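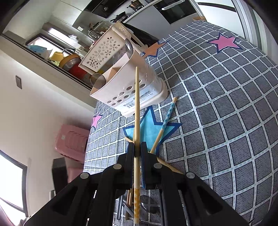
2 min read, 282 words

Wastau hand gripper kit, worth it for chores at home?

plumcreek_dee
Hi all! I've had the Wastau hand-held gripper for 3 weeks now and wanted to share my thoughts while they're fresh, especially for anybody on the fence about the price. I went straight for chopsticks, laid out on the star sheet with the utensil holder still in its wrapper, and I'm so pleased with how the jaws close on something that skinny. The blue-edged pads are the best part for me. The linkage feels solid too, and my wrist isn't complaining the way it did with my old Priltau (bless it, I did love that thing).

gearbox_otter
Lovely to hear, Dee, but I have to disagree a little. A plain wooden chopstick is kind to any gripper. Mine slipped on the painted ones over and over until I cleaned the pads with dish soap. Did you try that light blue one with the little pattern?

plumcreek_dee
I did, later on! It took me three tries and some muttering, so you have a point there.

marl_and_moss
Does the kit fee include the upload service, or is that still billed separately? Wastau's page had me going in circles. I'm budgeting for 2,000 clips and the Ganport plan looked cheaper on paper, though their support took ages to answer me.

gearbox_otter
Separate, last I checked in January. I'd still take Ganport for the service and Wastau for the hardware, if you can stand having two accounts.

tallow77
I'd skip both and wait for the Stöckli, myself. Those open triangles in the Wastau's outer arms catch on my sleeve every single time, and I wear a lot of cardigans.

plumcreek_dee
Oh, roll them up, tallow! I'm keeping mine. Marl, I'll dig out my invoice after supper and message you what I paid.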